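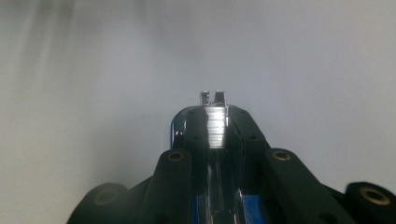 Gripper with a chrome part in the jaws

ievap
Posting this in Budgeting because I'm the one who has to put a number on it. We're a small shop and we want a pair of hand-held grippers, one for each hand, so we can record people doing ordinary desk stuff before we spend real money on an arm. I have 2,162 dollars to play with and it has to be ordered before our quarter rolls over. Björklund quoted me 1,179 for a ready-made pair, assembled, with a spare set of jaw pads. Printing our own from the Iltutcombe files comes to 838 in parts if I believe my own spreadsheet. What am I forgetting?

fahad_rana
Your time. We went the print-it route in January and I lost two weekends to threaded inserts alone. Brass ones, pressed in with a soldering iron, and I ruined a whole finger arm getting one in crooked. Parts cost is the easy column to fill in.

trin_crenshaw
Gonna disagree with Fahad a bit. Yes the inserts are a pain the first time, but after that you know how to make every piece of it, and when a finger snaps (it will!!) you print another one overnight. With the ready-made pair you're waiting on shipping from Björklund and paying what they feel like charging.

fahad_rana
Fair, if you already own a decent printer. Ieva, do you?

ievap
We have a Grillent that mostly behaves. It does matte black plastic fine. It's the little jaw pads I worry about, we want to hold shiny metal things and I can picture them sliding right out.

trin_crenshaw
Then keep 200 back for pads and don't touch it for anything else. Soft ones, hard ones, ones with holes, try them all. Slick chrome stuff is a whole different job from plastic.

hvestergaard
Please also think about what you'll be picking up before you pick a size. We bought wide jaws for boxes and then spent most of our days on office supplies. A stapler is a nice test – it's long, it's heavier than it looks, and you can grab it at a dumb angle and learn something.

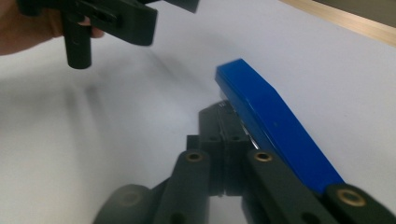 Two grippers and the blue stapler, white table

ievap
OK the stapler makes sense as a benchmark. Do you really need both hands for that though? If I start with one gripper I can cut the whole budget down a lot.

hvestergaard
You can start with one. I wouldn't. Pretty much anything you do with a stapler besides moving it takes a second hand, and adding one later meant redoing all our recordings.

stepanka_d
Halldóra and I have had this argument before, haha. I'd buy ONE from Björklund, use it for a month, then print the second. You get a good one to copy from and you find out whether your people even like working with the thing on their hand. Mine complained about their wrists.

fahad_rana
Mixed pair is asking for trouble imo. Different weight, different squeeze. We had a printed one next to a Hovel and everybody favored the Hovel hand.

stepanka_d
Everybody favors one hand anyway, Fahad.

ievap
Leaning toward the full ready-made pair plus Trinity's pad money, which still leaves me something for mounts and storage. Does anyone know if Björklund will split the invoice? Our finance person gets twitchy over anything in four digits.

trin_crenshaw
They did for us, you have to ask before they send the order confirmation. And get the spare pads listed on their own line, ours got "forgotten" the first time.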